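Olteanu opens its doors twice a year, once in December, when the heating is reportedly a topic of its own, and once in spring. I went to the spring one, on 4/19/19, with a train ticket to Flernetti and a visitor badge that read 581. I doubt there were 580 people ahead of me. The badge printer belongs to Fidstead next door, and I suppose it keeps its own tally.

Carmela Farina met our party at the door and gave the rules: stay off the cables, don't talk to anyone in the middle of a take, and don't call it a factory. The product is examples. People do small household jobs with a gripper in the hand, the motion gets recorded, and a learning system is later expected to make sense of it all. She said this in the tone of a parent discussing college.
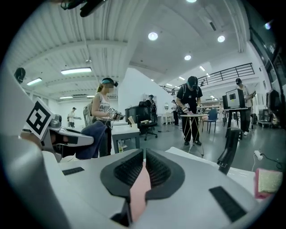 The recording program is called Clikex, and it is fussy. A take has to begin with the jaws open and end with them open, and whatever falls between is the lesson. If you scratch your nose halfway through, you have taught a machine to scratch its nose, or at least cost somebody a take. Ottavio Zanetti, who reviews them, told me he throws out the ones that are too good as well. Performers who get slick start flicking things into place, and a robot arm that flicks is apparently bad news for the crockery. He wants it slow, plain and a little different every time. I have been training for this my whole life.

Cloth is the hard one. A box stays a box, Ottavio said, but a cloth is a new shape whenever you let go of it, so it eats up takes like nothing else on the list.

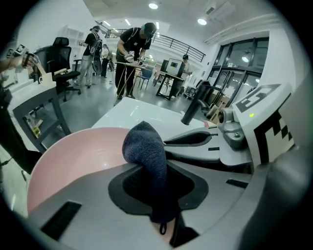
Visitors were allowed to try after lunch, for 13 minutes each. You squeeze, the fingers close, and you discover how much of picking something up you had been leaving to your fingertips. My first 2 takes were rejected for haste. The third was rejected because I said "got it" and lifted the thing in triumph, toward nothing in particular. The fourth passed, and Carmela wrote "usable" beside my badge number, a word I have had from employers with less warmth.

I asked how many takes would be enough. Ottavio said that was a good question and went to see about the coffee -- a machine with four buttons, one of which works.

The last train back leaves Flernetti earlier than the sign at the station claims, so check at the counter.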